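Wednesday, July – Plilell cell, gripper service

Picked up from Aurel's note: gripper closing off center, 2 mm to the right. Count on the controller was 3,481 cycles after the last service. Took both fingers off, cleaned the slides, put on fresh grease (Lastton, the thin one). Left finger screw had backed out a quarter turn. Refitted both with thread lock and ran the zero routine twice. Offset now stored as 129, old value was 189.

Wrist camera back on afterwards and checked with the bowl and tray on the table. 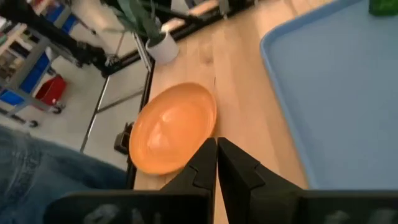

Wrist view after refit, fingers nearly closed, orange bowl ahead and to the left.

Glare on the inside of the bowl is still strong. Left the exposure alone – Liên Ninh wants to try it with the overhead lights dimmed before we touch settings.

To do: check the clamp on the table edge for play, order spare finger screws from Fedoruk, copy the new offset into the Clurkari sheet. Aurel, please don't rerun zero until the thread lock has had its night.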